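How to test whether a household robot can put the crockery away

Contents
Before you start
Setting out the counter
Running the trial
Scoring
Common faults
What the results say at present

Claims about domestic robots are hard to compare. One maker shows a machine loading a dishwasher, another shows a shirt being folded, and neither says how many attempts were made. This page sets out a small bench test for one chore, clearing a kitchen counter, which can be repeated in any flat with ordinary items. It was written for the Dadonthorpe test kitchen and has since been used there with two arms, the Ditlow and the Orlandini. Both are single arms with two-finger grippers. The method also works for a two-armed machine, with the changes noted under Scoring.

Before you start

You will need a counter at working height, a fixed mounting for the arm, a stop button within reach of the operator, and a set of crockery you do not mind losing. Plastic is best for the first week. Move to china once the arm has gone a full session without a drop.

Check the light. Glossy plates throw back reflections from ceiling lamps, and depth cameras will often report a hole or a spike where the reflection falls. Do not tape over the lamps or dull the plates to cure this. A kitchen has lamps in it, and the test should too.

Run the arm's own calibration, then ask it to touch four marked points on the counter. If it misses any by more than 2 mm, calibrate again. Remove the marks before the trial.

Setting out the counter

Choose items that call for different grips. A flat tray has to be lifted by its rim or slid to an edge. A bowl can be pinched by the wall. An upturned mug gives the gripper a smooth curved side and a handle, and many planners pick the wrong one of the two. Include one piece of fruit and one cloth. Neither is crockery, and the arm must be able to tell.

Use at least one rack that already holds something. An empty rack is a much easier target, as the arm can place an item anywhere on it.
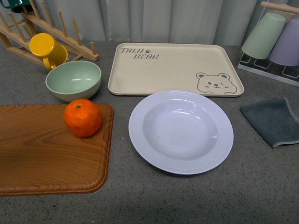

Layout B before a run. The tray, plate and bowl are to be moved; the orange has to end up off the cutting board.

Leave a clear strip along the front of the counter. The arm needs it for regrasping, when an item is put down and picked up again from another side. If the strip is too narrow the arm will tend to regrasp over the cloth, and the item may tip.

Vary the layout between runs. Dadonthorpe keeps three layouts, A to C, and shifts each item by up to a hand's width every time. A machine that succeeds only when the bowl is exactly where it was yesterday has learned a position, and the score should show it.

Running the trial

1. Set out the layout and take a reference photograph from above.

2. Give the instruction in one plain sentence: "Put the plate and the bowl in the rack, stand the tray against the wall, move the fruit off the board and fold the cloth." Use the same words in every run.

3. Start the clock when the arm first moves. Planning time is recorded separately.

4. Do not touch anything. If an item rolls, let it roll. Press stop only if the arm is about to strike the counter, the wall or a person.

5. End the run when the arm reports that it has finished, or after 13 minutes.

6. Photograph the counter again and log the state of each item before resetting.

Carry out 30 runs for each layout. Fewer than that and one bad afternoon will swing the figure.

Scoring

Give each item one of three marks. Full: in the right place, stable, and still there one minute later. Half: in the right place but leaning, or placed after a drop of less than a hand's height. None: anything else, including items that were never attempted.

Score the cloth on its own line. Include it in the total only if you are comparing two-armed machines. A single arm can drag a cloth into a rough fold, but the result depends heavily on how the cloth lay at the start.

Record every human touch as an intervention, even a nudge. A run with an intervention cannot be counted as complete.

Common faults

The arm closes on air above the tray. The rim is low and the depth reading is poor on pale, shiny surfaces. Lower the approach in small steps and use the force sensor to find the counter.

The plate jams between pegs. The placing angle is copied from an upright rack, while many wooden racks slope. Measure the slope and enter it.

The mug is knocked when the bowl is lifted. Widen the safety margin around neighbouring items. Expect slower runs.

The Cusotel logging software stops when the stop button is pressed. Restart it by hand and discard the run.

What the results say at present

In the March session on layout B, the better of the two arms completed 43 per cent of runs without an intervention. The bowl was the most reliable item and the tray the least. Most failed runs had only one item wrong, so the average score per item looks far better than the completion rate. Publish both.

At that rate the arm is not ready to be left alone with the washing-up. It can be used under supervision with plastic crockery and a known rack. Repeat the test after every software update, and keep the old logs, as two of the faults listed above came back after having been fixed.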